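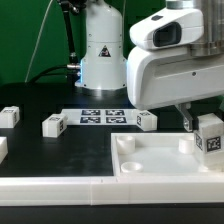
August 2026

Long one tonight, back gone, hands smell of solder. Got to the workshop before Lech for once. Kettle on, lights on, spent the first half hour looking for the 5 mm hex key, which was in my own coat. Of course it was.

So. Second arm. Base is bolted down and stays bolted down, I am not shifting it again whatever Marit says about reach. We argued it all through May and she can have the argument but not the spanner. Power supply for it still hums. Lech reckons a loose lamination, I reckon it's just cheap. Left it humming.

First arm is the one doing the work. Name still Meredith, Embla's choice, I've given up fighting. Swapped the grey fingers for a set Marit filed down over the weekend and then swapped them back, hers were lovely but a hair too thin and flexed. Told her on the phone. Silence, then "how thin". Will take the calipers to them tomorow.

Cubes. Reprinted the lot in white and stuck the markers on by hand at the kitchen table with Linnea, who is much better at it than me, no bubbles, straight edges. Mine look like a plaster on a knee. Two of mine had to come off again and I tore one. Must buy more label sheets. NOT the glossy ones, the glossy ones throw the light straight back and the camera loses them.

Calibration sheet next. Four markers, two by two, taped flat, ran the routine six times before the numbers stopped wandering. Found out on the fifth go I had the marker size in the config wrong, had typed 50 where it should have been the measured width. Didn't say anything to Lech. He'll read this one day I suppose. Hello Lech.

The tray. This is Arvid's bit realy and he did it well, nice raised walls, pegs go in from underneath with a dab of glue. The pegs I'm less sure about. Short one at the bottom left is shorter than the others, he says on purpose, I say he ran out of filament. Either way the drawing wants changing so the drawing matches the thing. Wrote it on the whiteboard. Also wrote MILK.

Then the actual job, pick up a cube off the black, carry it over, set it down in the tray. Sounds like nothing! Took most of the afternoon. First version came in too low and pushed the cube along the table like a dog with a bowl. Put the approach height up. Next one gripped fine but turned the wrist the wrong way round, the long way, slow and horrible to watch, cable dragging behind it. Lech had his hand on the stop button the whole time. Fixed with one minus sign. An hour and a half for one minus sign.

After that, better. Got clean grips on the near ones. The far ones to the left are still a bother, arm has to stretch and the wrist ends up at a daft angle. Could move the cubes. Could move the tray. Lech wants to do it properly in the planner, I want to go home, so we've left it and written a note.

Dropped the speed to 150 for the part over the tray wall and left it at 500 everywhere else, units are whatever Tritden's library thinks units are, I have read that page over and over and still couldn't tell you. Works though. Must remember to put both in the config and not leave them buried in the script where I'll never find them.

Border rail along the front is in, both lengths, with the join near the middle. Bit of a step at the join if you run a thumbnail over it. Arvid will want to sand it. Let him.

Green backdrop stays up. Embla came by after tea and asked if we were doing the weather forecast. Gave her the job of reading out gripper widths while I typed, she lasted longer than I thought, then went off to look at the lathe and got shouted at by Lech for having her scarf on near it. Quite right too.

Money, quickly. Viltel still haven't sent the replacement connector, second email gone. Paid Grorno for the offcuts, receipt in the tin. The bench rent is due and I've not asked the others yet, will do it when everyone's in a good mood, so after cake.

For tomorrow
calipers on Marit's fingers
label sheets, matt
config: speeds, marker width
peg drawing
ring Viltel instead of emailing
left hand cubes, try from the other side first before Lech gets going with the planner
MILK

Tidied up badly. Left the cubes where they were so we can start from the same layout, put a note on the table saying dont touch, which Arvid will not read. Locked up, went back because I couldn't remember if I'd switched the iron off, I had, locked up again. Missed the bus. Walked home past the allotments, rained a bit. Cold potatoes from the pan and bed.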